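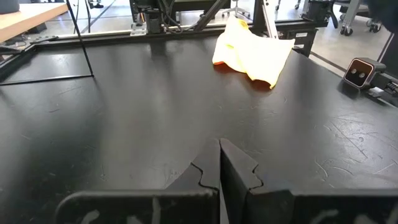
Does the wrist camera really help with cloth?

I keep seeing the same claim in papers on cloth folding: add a camera at the wrist and the policy gets better. Brock Gill sent me the Sowa write-up in February with "convincing!" in the subject line. I've read it twice now and I'm not convinced.

The headline is 62 percent success with the wrist view and 40 without. Fine, that's a gap. But the version without it was trained on fewer demos, and you have to dig into the appendix to find that out. So which change did the work? The authors don't say, and I doubt they checked.

Then there's the cloth. Bright yellow on a black table is about as kind as a vision problem gets. You could find that thing with a color threshold and a free afternoon. I'd like to see a gray towel on a gray bench, or even a patterned one. The Jallska group tried dark fabric a while back and their numbers fell apart, which the Sowa people don't mention.

My other gripe is what the wrist view shows. The fingertips take up a good part of it, and they sit in nearly the same place whenever the gripper is closed. A network can learn plenty from finger position alone. Mask out the cloth, run it again, and tell me the score.

Brock says I'm being unfair and that the side camera has its own blind spots once the arm leans over. True enough. He wants to rerun it at Fudthorpe with equal demos for both versions, and four seeds each. I said I'd read that one.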